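5. Does the perception front end know which layer it is holding?

Much of the recent work on cloth handling assumes that, once the fingers have closed, the policy can be told what they have closed on. We were not convinced. Scores on held-out footage tend to be given for whole tasks, and a whole task can come out well for the wrong reasons: a towel folded in half looks much the same whether the upper layer was lifted alone or dragged along with its neighbour and smoothed down afterwards. This section tests the layer estimator on its own, before any planning takes place.

5.1 Set-up

We used two estimators. Kultum is a segmentation network followed by a small head that predicts, for each fingertip, how many layers lie between the fingers. Enby skips the segmentation and predicts the same quantity from a short stack of fisheye views. Both were trained on the Sakham recordings, made by people folding household textiles with hand-held grippers, and neither was given depth or force readings. We kept the published weights where they existed and retrained where they did not.

The test set has 472 grasps, each marked up by two of us without sight of the other's answer. We disagreed on 90 of them. That figure deserves more attention than it usually gets. If two people who may step back and forth through the recording cannot settle on a layer count, it is hard to say what a network has learned by agreeing with one of them. We report results with and without the disputed grasps, and we think the first set of numbers is the less trustworthy of the pair.

5.2 What goes wrong

Kultum is at its best on flat, plain cloth lying on a plain table. Its trouble starts with edges. The segmentation stage treats any long pale line as a boundary, and the head then counts boundaries. A stripe woven along a border is therefore read as a further layer. We checked this by painting stripes on to images of unstriped cloth and running the network again; the predicted count went up although nothing about the grasp had changed. The authors of Kultum describe the head as reasoning about geometry. On this evidence it is reading print.

Enby is less easily fooled by stripes but has a different weakness. It leans on the background. When we masked out everything beyond the fingertips, its predictions hardly moved for easy grasps and fell apart for hard ones, which suggests that it had been using the room or the furniture to guess where in a task it was. A count that is right only because the fold usually happens at that moment is of little help to a controller that has to cope when the fold is late.

Figure 4 shows a hard case for both. The grey cloth has pale stripes along its folded edges, the layers are stacked closely enough for stripe and edge to run together, and the surface underneath is both patterned and domed in the fisheye view. The second gripper, coming from the left, adds another pair of yellow fingers, and the estimator has to assign the cloth to the correct pair.

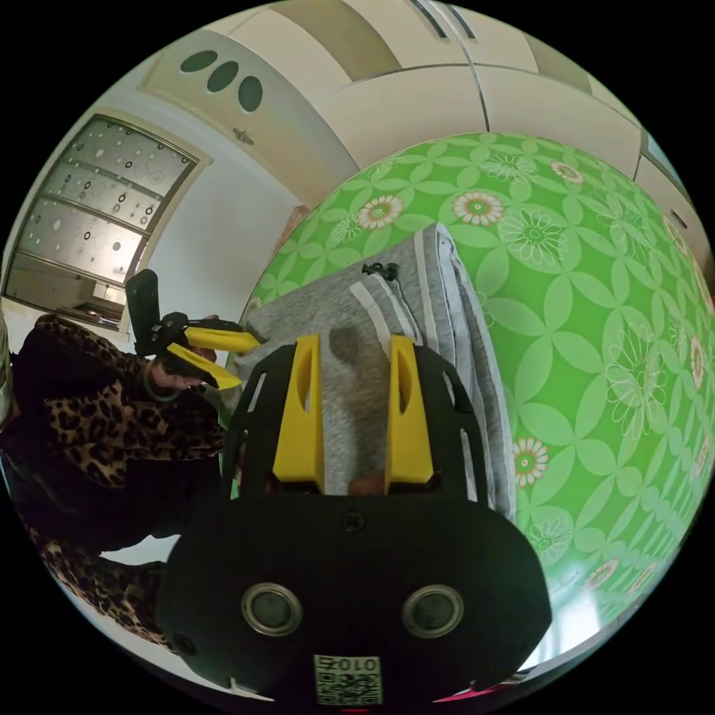
5.3 Does it matter to the planner?

One could object that a planner need not have the exact count, only a warning when the count is doubtful. We have some sympathy with this. The Scanlon planner, for instance, accepts a spread of values and asks for a second look when the spread is wide. The difficulty is that neither estimator gives a wide spread when it ought to. Of the errors made by Kultum, 205 came with high stated confidence, counting every retraining run together, so a threshold on confidence would have let them through. Lowering the threshold does catch more of them, at the price of so many second looks that the arm spends its time looking – and the cloth, being cloth, does not always stay put.

We also tried the simple remedy of averaging the two estimators. It helps a little on the undisputed grasps. On the disputed ones it gives values between whole numbers, and we do not know how a planner should act on one and a half layers.

Our results do not show that layer counting from fisheye views is impossible. The test set is small, the textiles come from a narrow range of homes, and a different mark-up rule might have settled some of our disagreements. They do show that task scores should not be offered as evidence for it.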